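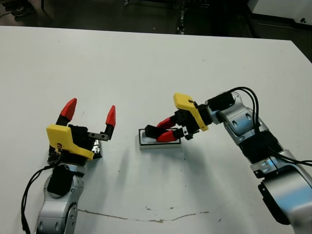 Tamsin had said on the phone that a table should be cleared before anyone sat down to talk about money, and that she would not come otherwise. So Neil cleared it. He carried the mail to the hall and the seed packets to the porch, and he wiped the white top twice with a dishcloth.

The small box he left till last. It had belonged to their aunt, who brought it back from Paewai one August and kept buttons in it, then stamps, then nothing. A dealer in Borkari had once offered her 4000 for it. She told him she would think it over and went home on the early bus.

Search stories Go

Tamsin Baxter arrived at 3 with her coat buttoned wrong. She put her bag on the floor and looked at the table for a while.

"You kept it out," she said.

"I didn't know where it should go."

She asked if he had called the man. He had. The man was retired now, and his son thought about 1000, maybe less with the corner repaired.

"Less than the roof, then."

"A lot less than the roof."

She sat down and pulled the box toward her — it made a dry sound on the table — and ran her thumb along the edge. Neil filled the kettle. Outside, the neighbor was trying to start his mower.

"I'd rather have the leak," Tamsin said.

He got down two cups and went to look for the bucket.

2 comments
Share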